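Household and shop-floor chore automation

From the Postholm Reference on Machines and Work
Last revised 02/06/2025

Chore automation is the use of general-purpose robots for small physical tasks normally done by hand in homes, stores and workshops. Typical tasks are picking up shopping, restocking shelves, clearing tables and handling laundry. The term does not cover single-purpose appliances such as dishwashers, or fixed industrial arms that repeat one motion on a known part.

Whether such machines can do chores yet depends on how the chore is defined. Individual motions, such as closing a gripper on a handle, are largely solved under controlled conditions. Complete chores, performed in an unfamiliar room with no one standing by, are not.
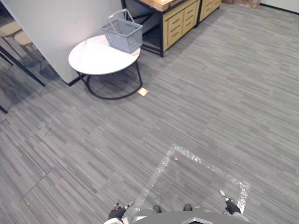
Reading time: 4 min

Basket tasks

Carrying a shopping basket is a common test because it combines a rigid object, a movable handle and a load that changes during the work. The robot must find the basket, approach the surface it stands on, grip it, lift it clear and travel without spilling the contents. Each step can be scored alone. In the Zelidum task list the basket sequence is divided into 19 steps, and a run counts as complete only if no step is repeated.

Supports matter as much as the object. A basket that extends past the rim of a small table leaves less margin for a sideways push, and a round top gives the machine no straight edge to align with. Handles that fold flat are harder to grip than handles that stand up, as the fingers must first get under them.
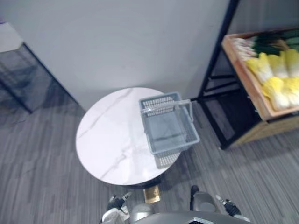
Gray basket on a round table, with napa cabbage in the crate at right.

Produce picking

Fresh produce is harder than packaged goods. Items of one kind differ in size, shape and firmness, and they lie in piles that shift when one piece is removed. Grip force has to be set for the individual item: a force that holds a sweet potato securely can split a ripe tomato. The Broltix trials of April used 1,000 picks per item type and recorded bruising separately from drops - a distinction that earlier tests had often ignored.
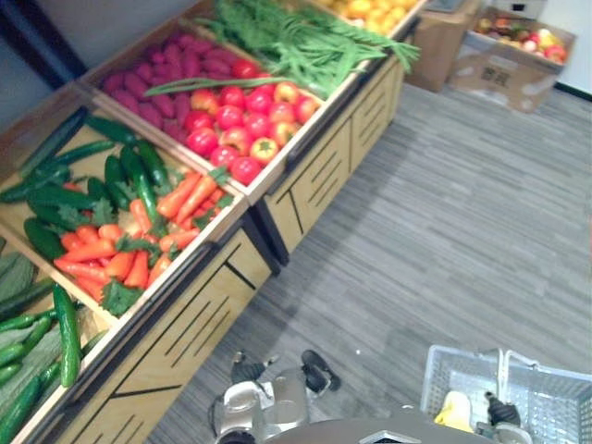

Sorting errors are a second source of failure. A vision system trained on one item per bin may perform poorly when two share a bin without a divider. Store displays are often arranged in this way, with cucumbers and carrots side by side in a single bin and leafy sprigs tucked among the carrots. The robot must then decide where one item ends and the next begins before it can choose a grip point. Long, thin goods such as green beans add the problem of tangling, and a single pick may bring up several pieces.

Cloth and other soft goods

Cloth has no fixed shape. Folds hide edges and corners, and dark fabric gives a camera little contrast to work with. When fingers are under the material, a camera near the hand may see only part of them, so touch sensing is often added. Baran, a test course for soft goods, sets a limit of 80 seconds for each garment and allows 4 attempts.

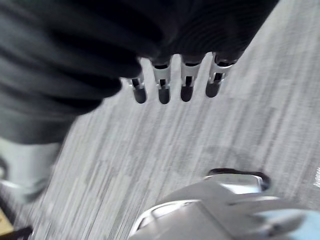
Current limits

Speed remains the main objection in commercial use. A slow machine may still be useful at home, where a task can run unattended, but that requires a level of reliability few systems have shown. Recovery from error is the weakest area. A person who drops a carrot picks it up without planning - a robot may have to restart the whole sequence.

See also: Mobile manipulation; Gripper design; Shelf restocking; Deformable objects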